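Where Do Rounds Go? My Semester Project on Scoring in Amateur MMA

Sports Studies project report, Motitz College

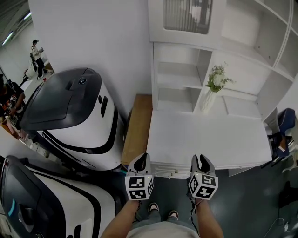

I have been watching fights since middle school, and the thing I yell at the screen about most is scoring. Not the finishes, those take care of themselves. It's the close decisions, the ones where two of your friends are sure the red corner won and the other two are texting in all caps. So when we had to pick a topic for the semester I wrote down "judging" before the instructor had finished handing out the sheet.

My question was pretty simple: when a round is close, does a takedown win it for you even if you do nothing with it? Under the rules used by the Tirel amateur league, it shouldn't. Damage and real grappling progress come first, and just holding a person down is supposed to count for very little. But talk to any coach in the Jevden area and they'll tell you to shoot for a takedown in the last half minute, because judges remember it (my own coach says this constantly).

What I did

The league was nice enough to share its scorecards and the video from 14 amateur events. I threw out every fight that ended early in the first round, and anything where the video was too dark or the camera guy lost the action behind the cage post. That happened a lot more than I expected! Then I watched what was left, with the sound off so the crowd couldn't push me around, and logged strikes landed, takedowns, time on top and submission attempts.

My spreadsheet ended up at 1610 rows, one for each thing I logged. The first 1000 took me most of October and were kind of miserable. After that I got faster, mainly because I finally made keyboard shortcuts like my roommate had been telling me to do from the start.

I called a round "close" if the significant strikes were within three of each other and neither fighter had a knockdown or a deep submission attempt. I know that's a rough cutoff. I went back and forth on it for a week and in the end I just needed to pick something.

What I found

The fighter with the late takedown won most of the close rounds, and that was true even when they landed nothing on the ground afterward. Early takedowns didn't seem to help nearly as much. If you got taken down in the first minute and popped right back up, the judges seemed to forget all about it by the horn.

What surprised me was guard work. I train jiu-jitsu, so I'm biased here, but there were rounds where the person on the bottom threw up a triangle, switched to an armbar, landed elbows the whole time and still lost on every card. From cageside I can see how that might look like losing. On video it drove me nuts.

Morrison Gym hosted several of the events and their cards ran a little differently from the rest, with more split decisions. They seat one judge up high near the bleachers, so maybe it's the angle. I can't prove that with what I have, and two of the judges there were new that season anyway.

Problems with the project

I was the only person logging, so if I miscounted strikes the same way every time, there's no second set of numbers to catch it. I re-logged 14 rounds in December as a check and my strike counts moved around by one or two in most of them, enough to knock a few rounds in or out of the "close" pile. Clinch knees were the worst. Half the time you just see somebody's back.

I also knew who won some of these fights before I sat down, which isn't great. If I keep going with this next year I want to have somebody else cut the video into single rounds and shuffle them, so I'd be scoring them blind. I'd like to add the women's bouts too, which were in a separate folder that I didn't get access to until the logging was finished.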